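Olter Opens Sign-Up for Holiday Savings Club in Waso

25th September
By the Olter Press Office

Search this site Enter keyword Go

WASO – Olter, a household budgeting service, has opened sign-up for Floltesier, a savings club for people who want to pay for the holidays before the holidays arrive. Members set aside the same amount each week, and the money is returned to them in time for the main shopping period. Whatever they choose to leave in the club carries over to January, when many household bills come due.

The club costs nothing to join. Members pick a weekly amount when they enroll and can change it up to two times during the season without giving a reason. The smallest weekly amount is $4 and there is no upper limit, although Olter suggests that new members start low. A household that finds the first few weeks easy can raise its amount. A household that finds them hard can lower it, or stop and take its money back.

Floltesier grew out of the budgeting evenings Olter holds at its Waso office. People who came to those evenings said much the same thing each year. They had a fair idea of what gifts would cost, but were caught out by the rest: postage, the extra groceries, school collections, a tank of gas to see relatives, batteries, wrapping paper. Most of it went on a credit card and was still there in the spring.

"We heard from a lot of people who felt they had done well on gifts and then could not work out where the money had gone," said a spokesperson for Olter. "The club gives them a sum they can see. When it's spent, they know it's spent."

Each member receives a printed worksheet with ten headings, starting with food and travel and ending with a line for things that were forgotten last year. The worksheet is meant to be filled in at the kitchen table with whoever else shares the bills. Olter asks members to write down last year's real costs where they can find them and to leave the heading blank where they can't. Children can have a copy of their own, with larger spaces and fewer headings.

The worksheets were designed and printed by El Ouafi, a print shop in Waso that also produces Olter's household calendars. El Ouafi will keep a stack of them at its front counter for anyone who wants one, whether or not they join the club. The shop will also print extra copies for churches, schools and workplaces that would like to run a savings group of their own. Those groups are welcome to use the Floltesier worksheet and do not have to register with Olter.

Members may collect their savings in person or have them sent to a bank account. Those who collect in person can ask for the money to be split into envelopes by heading, a request that came up often at the budgeting evenings. Envelopes need to be ordered a week ahead. Savings do not earn interest, and Olter does not lend against them. Members who expect to save for longer than one season may be better served by an ordinary savings account, and staff will say so when asked.

The budgeting evenings will go on as before. This season Olter has scheduled 19 of them, more than it has held in any previous season, and a few will deal only with travel costs. Others will look at homemade gifts, sharing the cost of a large meal among several families, and how to tell relatives that this year's presents will be smaller. The last of these was the best attended topic last year and will be repeated. Evenings are free, coffee is provided, and no one is asked to talk about their own finances in front of the group.

"Some people come, sit at the back and take a worksheet home," the spokesperson said. "That is fine with us. Some of them come back with it filled in and some don't."

Sign-up takes place at the Olter office in Waso during normal opening hours. New members should bring proof of address and, if they want their savings sent to a bank, their account details. Couples and roommates may open a shared membership, but each person must sign the form. Members from last year's trial group do not need to enroll again and will get a letter with their new start date.

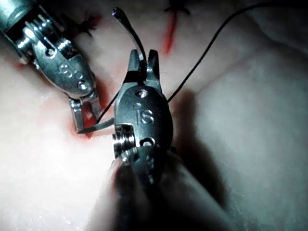
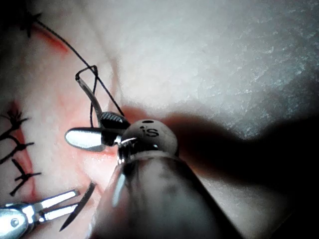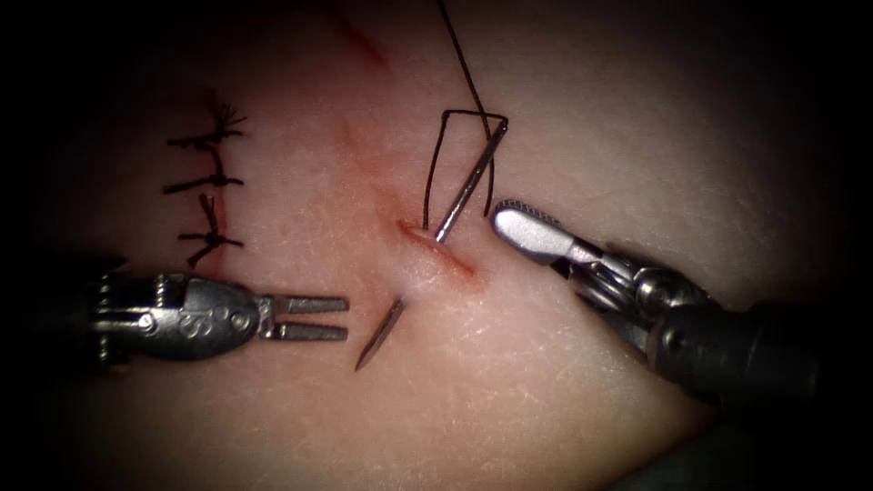

Last of three: a short incision in a synthetic tissue pad, closed with black suture.

About Olter

Olter is a household budgeting service based in Waso. It offers budgeting evenings, printed planning materials and the Floltesier holiday savings club. Press inquiries may be made at the Waso office.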